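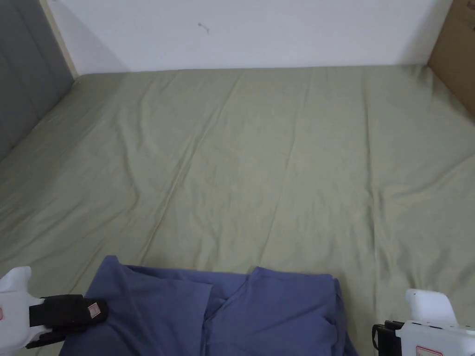

Afonso Serrano asked whether the folders lose hours once Irko takes over the T-shirts. At Purunthorpe they moved to sorting and inspection on the same shift.

Folding station, shirts. Lay the shirt on a fitted sheet and open it out before gripping.

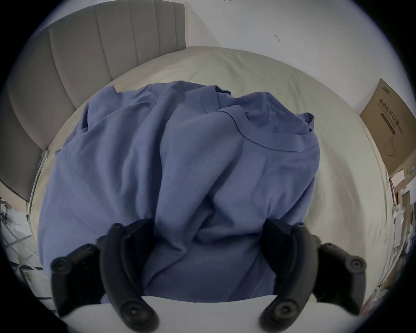

Blue T-shirt, apparently size L, gripped at a fold.

Close the jaws on one layer where possible. A thick pinch leaves a ridge that has to be smoothed by hand.
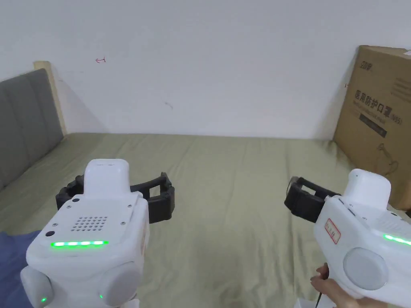
Keep both grippers low over the sheet and move them at the same speed. Operators change over after 400 pieces. Log every refold; the June log had 474, mostly collars. 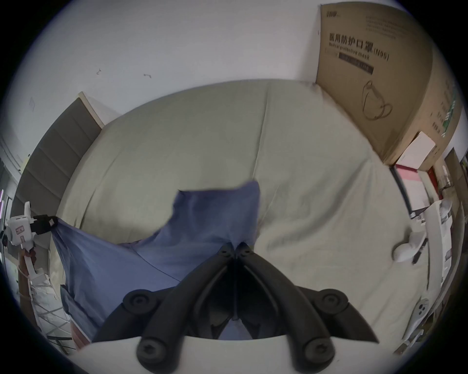 Who stops the line when a piece slips?
The operator at the station. Ezequiel Nieto signs the restart.

Stained pieces go back to the wash unfolded.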